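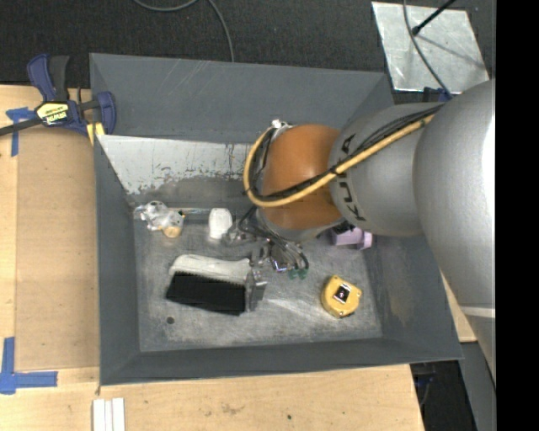
Notes on moving our peering at Sayce from the old switch pair to the Flosuso fabric. Posting as a thread for anyone planning the same change. We are a small access network, so scale your expectations to that.

**1/** Starting point: two 10G ports, one per switch, both in the same building. Peak traffic towards the exchange was at 80 per cent of one port by November, which left no room to lose the other.

**2/** The new arrangement is one 100G port at Sayce and one at the Fandinel site. Separate fibre paths, separate line cards at our end. Both ports sit in the same peering VLAN and each has its own address from the exchange range.

**3/** Order of work: order the cross-connects first. The Sayce one took 7 weeks, most of it waiting for a duct survey on the meet-me room side. The ports themselves were ready in days.

**4/** Optics. We used LR4 at both ends. The first link came up with receive light near the bottom of the permitted range. Cleaning the patch at the panel improved it by 2 dB. Ask for the light readings in writing when the cross-connect is handed over.

**5/** Quarantine VLAN. Flosuso puts every new port in quarantine until it has seen clean traffic. We failed the first check. Our router was sending LLDP and an IPv6 router advertisement on the interface. Turn off both before you ask for the test. Also proxy ARP, if your vendor still leaves it on.

**6/** One MAC address per port, enforced. If you have a layer 2 switch between the router and the exchange, make sure spanning tree is not leaking out of it. Ours was, on a port labelled as spare.

**7/** Route servers. Two of them, and we peer with both over v4 and v6. On the day we received routes from 94 members that way. Bilateral sessions were moved afterwards, largest first.

**8/** Filters. Prefix lists are built from the IRR every night and RPKI invalids are dropped on import. The max-prefix limit is set per session. Check your own AS-SET before you start. Ours still listed a customer who left two years ago, and one peer's tooling rejected the update until it was cleaned up.

**9/** MTU stays at 1500 on the peering VLAN. There is a separate jumbo VLAN on the same fabric. We don't use it.

**10/** Moving the sessions. We brought the new ones up with a lower local preference, left them for a day, then swapped the preference. Old sessions were drained with the graceful shutdown community before being closed. Peers who ignore the community will drop a few seconds of traffic in your direction — we had two of those.

**11/** Monitoring. Puvia polls the interface counters and the BGP state, and we added light levels to the same dashboard. Alert on receive power moving by more than 1 dB. An absolute threshold fires too late.

**12/** Flow export went wrong. Sampling was carried over from the 10G config and the collector dropped records every evening. It now runs at a coarser rate and the totals agree with the port counters again.

**13/** Cost. The 100G port is dearer per month than the two old ports together, and the cross-connect is charged separately at both sites. The Fandinel one is 600 a month, more than we had budgeted. Per megabit it is still well below transit.

**14/** Still open: four bilateral peers have not replied about the new addresses, and the reverse DNS for the Fandinel port shows the old router name. The old ports stay up until the peers are done. Notice period on those is one month.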